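Notebook, small wind tunnel (Ridard section)

6 February 2001

Continuing the flow quality work on the return leg after the screens were cleaned. Aim for the day: repeat the empty test section survey, fix the drift on the pressure side, and get one clean lift curve from the Vurnovico wing before the model goes back in its box.

Tunnel on at half past nine. Let it run without taking data until the air temperature stopped climbing. Last week's runs were started from cold and the dynamic pressure wandered all through the first traverse. I am treating those as scrap. The files are still on the logging PC with an X in front of the name. Please do not use them for the report.

Barometer read by hand at the start and again after lunch. It fell a little over the day. The reduction program takes a single value for the whole session, so I split the data into a morning set and an afternoon set and ran it twice. Clumsy, but it is quicker than rewriting the input routine.

Zeroes. Took wind-off readings on all channels before the first run and after the last one. The balance came back well. The pressure transducer on the settling chamber ring did not. It is the Kikuchi unit, the older of the pair, and it has been suspect since the autumn. Tapping the case moves the output. Swapped the leads with the spare channel and the fault followed the transducer, so the wiring and the amplifier are cleared. Put the water manometer in parallel with a T-piece and used that as the reference for everything below. Manometer inclined, scale re-levelled, bubble checked after each speed change.

Ring tappings: one of the four was blocked. Blew it through from the inside with the line disconnected at the transducer end. The plastic tube on that tapping had also gone hard where it passes over the frame and was weeping at the barb. Cut back and refitted. The leak test on the whole ring now holds steady for as long as I cared to watch it. Before, it fell away visibly.

Empty section survey. Pitot-static on the traverse gear, central vertical line first, then the horizontal. The core is flat to within what the manometer can show. The boundary layer on the floor is thicker than on the roof, as it was last year, and I still think it is the step at the joint between the contraction and the test section. Ran a finger along it with the tunnel off. The step faces forward on the near side and disappears towards the far wall. Filled it with plasticine and scraped it flush, then repeated the bottom part of the vertical line. The floor layer came down by a clear amount but not to the roof value. Needs a proper filler job with the floor panel out. Not today.
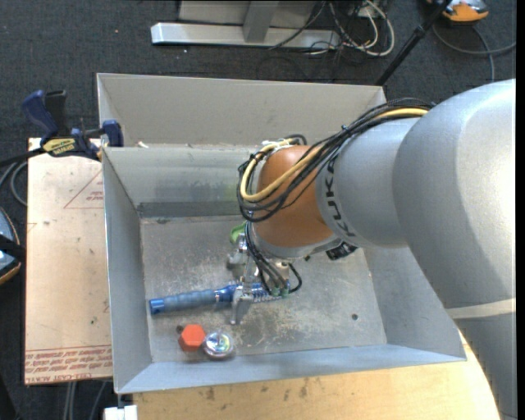 Wool tufts on the corner vanes next, looking in through the second window with the torch. Outer half of the second corner is steady. Inner half has a patch where the tufts swing about and occasionally point upstream. It is a small patch and it sits behind the vane that was bent and straightened. A replacement vane would settle whether that is the cause. Drawing is in the Wukix folder, second drawer.

Wing on the balance after lunch. Rectangular planform, mounted upright on the single strut, with trip wire on the upper surface only. I would have liked trips on both sides. The drawing shows both and the model has only ever had one, going by the paint. Left as found so that the results can be set against the earlier set.

Incidence zero. Set with the spirit level on the template, wind off. With the wind on, the strut deflects slightly nose-up. Measured that with the dial gauge against the trailing edge at the top speed and put it in as a correction linear with lift. It is small at low incidence and no longer small near the stall. The earlier set has no such correction, as far as I can find, and this probably explains why its curve leans over more than thin aerofoil theory plus a finite span allowance would give.

Run 1: up through the range in two-degree steps to 15 degrees, speed held by hand on the field rheostat. Straight part of the curve is straight. Slope after correction is a shade lower than the lifting line value for this aspect ratio. Good enough.

Run 2: same again coming down. Loop between the up and down branches near the stall. Attached flow held on the way up to a higher angle than it came back at on the way down, which is what one expects at this Reynolds number. The loop is wider than in the earlier set. I paused longer at each point this time, and that may matter.

Run 3: abandoned. Balance drag channel jumped partway through. Found the strut fairing touching the strut. Backed it off and checked for clearance with a strip of paper all the way round, wind off, and again at full load by pulling on the wing tip with the spring balance.

Run 4: repeat of Run 3 with the fairing clear. Drag now repeats properly. This also means the drag in Runs 1 and 2 has to be looked at again. At low incidence the two agree. At high incidence the earlier runs read low, consistent with the fairing carrying part of the load. Lift is hardly touched. I will use lift from all three good runs and drag from Run 4 alone.

Tare run with the dummy strut left for another day. Without it the minimum drag figure means very little, and I would not quote it outside this book.

Wall corrections. Used the standard closed-section factors for blockage and the image system for induced incidence. Past the stall I have left the points uncorrected and marked them with open symbols. The wake is too broad by then for the simple blockage term to be trusted, and the floor layer will be feeding into the root region as well.

Still to do:
Kikuchi transducer out and away for calibration, or bin it.
Floor panel out, fill the contraction joint properly, repeat floor traverse.
New vane for the second corner.
Dummy strut tare.
Input routine to take a barometer reading per run.
Ask for the second trip wire to be fitted before the April entry, then do the curve with and without.

Power off at the wall, fan locked, manometer drained. The traverse gear is still in the section with the probe cap on. Mind it when lifting the lid.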